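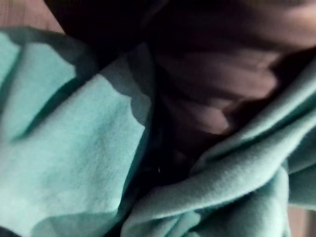 # How do you grow a lettuce without any dirt?

I want to tell you about my favourite kind of farm. It has no paddocks and no mud, and you could walk through it in your socks. It's called a hydroponic farm. That's a big word, so let's chop it in two: "hydro" means water, and "ponic" comes from an old Greek word for work. So the water does the work!

I visited one last September, just outside a town called Castbridge. It's run by a little company called Wukovell, and when I went they had 1389 lettuces growing in long white pipes. (They keep a tally on a whiteboard by the door. I didn't check it!)

## But don't plants eat dirt?

Nope! I thought so too when I was a kid. Plants make their own food out of sunlight, air and water. What they take from soil is a drink, plus tiny bits of stuff called minerals, a bit like the vitamins in your brekkie. Soil also gives the roots something to hang on to, so the plant doesn't flop over.

If you stir the right minerals into water and give the plant something else to hold it up, it can get by perfectly well. At Wukovell each lettuce sits in a small plastic cup with holes in the bottom. The roots poke through and dangle in the pipe, and a thin stream of water trickles past them all day.

## Can roots drown?

They can, and this bit surprised me. Roots need oxygen, the same as you do. If they sit in still water for too long they go brown and slimy and smell like an old vase. That's why the water in the pipes stays shallow and keeps moving, and why there's a pump bubbling away in the tank.

## Where does the water go?

Round and round! Whatever the lettuces don't drink runs back to the tank and gets pumped up again. The tank at Castbridge holds up to 274 litres, and the growers test it every morning to see if it needs more minerals.

## Try it yourself

Ask a grown-up to cut the bottom off a bunch of spring onions, leaving the roots on and a few centimetres of white stalk. Stand them in a glass with just enough water to cover the roots and put it on a sunny windowsill. Change the water every two days. Green shoots should start poking up within the week, and you can snip them onto your scrambled eggs.

Mine are up to their second haircut, and I've colourfully named the glass "The Farm".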